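Notes for week 4: Setting a table, and the bowl we keep coming back to

Hi all, these are the notes I promised for anyone who missed the session, plus the bits I rushed through at the end. They're tidied up from my own scribbles, so forgive the jumps. If you were there, skip to the part on the single bowl, where I changed my mind on a couple of things on the drive home.

First, leftovers from last week. Jordan Kershaw asked whether you should wipe a wooden table with the grain or across it. With the grain. I said "it doesn't matter much" in class and then went home and wiped my own table across the grain with a gritty cloth, and I could see exactly where I'd been. So, with the grain, damp cloth, dry cloth right after. Same goes for crumbs – sweep them along the grain and off the end into your hand.

Also, the reading. The Plokcombe handout (the stapled one with the coffee ring on my copy, sorry) has two chapters and you only need the second. The first is all linens, and we aren't doing linens until October.

Where to start

I like to start with a bare table. I know most of you come from restaurant work, where the cloth goes down before anyone thinks about anything, and Habibur Kumarasinghe made a good case for that in class: a cloth hides a multitude of sins and it cuts the clatter way down. True! But you can't hide behind a cloth in this course, at least for now. I want you looking at the wood and at how far things sit from the edge.

So clear everything off. The salt too. Stand where a guest would sit, then actually sit down, because the table you see standing up is a different table. Reach forward with your elbow bent. Wherever your hand lands easily is your working zone, and everything that person eats from should live inside it. Past that is shared territory: serving dishes, the bread, water.

Short arms, long arms, kids, somebody with a sore shoulder – it all changes the zone. In the afternoon group Dinesh Jayasinghe and I sat in the same chair one after the other and my zone ended where his was only getting going. Set for the person if you know who's coming. If you don't, go closer to the edge than feels right.

Choosing the bowl

A shallow bowl is the most useful thing you can own for the table, and I will say so every week until you're sick of me. It does soup if you don't overfill it. It does pasta, stew, rice with something on top, salad, fruit, and it does a decent job as a plate for people who chase their peas. A deep bowl does soup and cereal and then it's kind of done.

What to look at when you're picking one:

The rim. Run a finger all the way around. You're feeling for chips and rough spots, and your finger is much better at this than your eye. Do it at the store, do it again when you unload the dishwasher.

The foot. Turn the bowl over. An unglazed foot ring can scratch wood, so either lift the bowl every time you move it (good habit) or put something under it.

The weight. Pick it up full of water, one hand, by the side. If you have to grab at it, your guests will too.

The color. I'm boring and I say white. Jahangir Sultana has a whole cupboard of dark blue ones from Zilavis and they look wonderful with rice and terrible with lentils. White on a pale wood table is quiet, and the food does the talking. If quiet bothers you, put the color in the napkins.

The single bowl exercise

OK, this is the part I rushed. One bowl, one bare table. You put the bowl down, step back, and decide whether it's in the right place. Then you move it and decide again. Do it 3 times before you let yourself reach for a spoon.

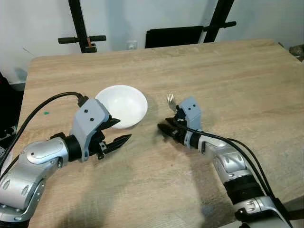
People tend to go straight for dead center, and I get why, it feels finished. But a bowl in the middle of a big table reads as a serving bowl. Slide it toward a chair and all of a sudden it belongs to somebody. Sebastian Vasiliu called this "giving the bowl an owner," and I'm stealing that.

Slightly off center can be lovely too, if there's a reason for the space next to it. A pitcher, say, or a loaf on a board. Leave the gap on purpose and fill it last.

Watch the light while you're at it. A glossy rim picks up whatever window or lamp is nearby, and a bright spot in a diner's eyes gets annoying by the second mouthful. Turning a round bowl won't help, obviously (I tried, in front of everyone). Move the bowl or move the lamp.

And set it down quietly! Lower it until one side of the foot touches, then let the rest follow. You should hear almost nothing.

For next time

Do the single bowl exercise at home on whatever table you've got, kitchen counter is fine. Write me half a page on where you ended up and what you tried first. No photos needed, I'd rather have the words. Then read the Lawal chapter on spoons, skipping the long section on polishing unless you're into that. Bring one bowl from home, wrapped in a dish towel. We'll start with the rims.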